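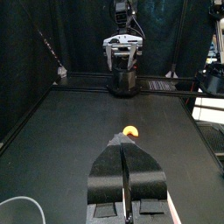 # Small things on a dark table – project report

Group: Hatsue Tsuchiya, Manouchehr Shokri
Handed in 22 November 2025

## What we wanted to find out

Whether a matt black tabletop is any good for work with very small items. Everyone in our year complains about losing bits on the pale benches, and the shop catalogues say dark surfaces are "easier on the eye" without saying for what. So: lay small things out on black, ask people to find them, write down how long it takes. Same again on a pale board.

We started in September with a longer list (felt, cork, glass) and dropped all of it. Not enough time.

## Things used

- the dark table, matt, a wide flat top with a rail along each side and one across the back
- a pale board the same size, painted by us, two coats
- small items in four colours: orange-yellow, white, grey, dark brown
- stopwatch, notebook, a tray to put the items back in

Most of the items were curved or round and easily hidden under one fingertip. We picked curved ones on purpose. Straight bits line up with scratches and you don't know what you're looking at.

## How we did it

29 people took part, mostly first years. Each one stood with their back to the table while one of us put a single item down. Turn round, look, point. Clock stops when they point at the right thing. No touching until then. If they pointed at a speck we said no and let the clock run.

After 100 seconds we stopped and put it down as not found.

Everyone did every colour on both surfaces, order shuffled with cards. Hatsue placed, Manouchehr timed, then we swapped half way as Hatsue's back was hurting. Possibly this made a difference to where things were put. We didn't check.

## What happened

Orange-yellow on black: by far the quickest. Most people had it before they had properly turned round, and the timing is really just us being slow on the button. It's the contrast, obviously, but also there is nothing else bright on the table to compete with it.

White on black: quick too, but slower than we guessed. Reason is the dust. The black top has faint scuffs, dust specks and light streaks on it, and a white bit at the far side looks like one more speck. Several people pointed at dust first.

Grey on black: bad. Worst of the lot along with brown. 5 not found at all between the two colours, all on the black top. None of those were near the middle, they were close in to the side rails where the eye doesn't go.

On the pale board it turned round more or less as you would expect. Brown easy, grey alright, white poor. Orange-yellow still fine on pale, just less instant. So if you can choose the colour of the item, choose that one and stop worrying about the table.

## The dust problem

Should of thought of this earlier. A black top shows every bit of fluff and every rub mark, and wiping it with a dry cloth mostly moves things about. We tried a damp cloth before the second session – better for a while, then streaks when it dried. Streaks show when you stand at an angle and vanish when you look straight down, so short and tall people may have had slightly different tables in front of them.

We didn't clean between people. With more time we would, and would record it.

## Where it falls down

- 2 sessions on different days, different daylight. Blinds half down for one of them.
- first years know the room, they know where we tend to stand
- one item at a time only. Real work is a heap of bits, not one
- our pale board had a slightly shiny patch near one corner, paint not stired well
- nobody was asked about colour vision. We forgot, and it matters for the orange-yellow result most of all

## Suggestions for the workroom

Keep the black top for bright or pale items and wipe it damp before starting. For grey and brown bits put a sheet of pale paper down first, tape the corners. Look along the side rails before saying something is lost.

Who did what: method and sessions both of us, writing up Hatsue, tables Manouchehr. Tables of times are in the notebook, clean copy to follow on Monday.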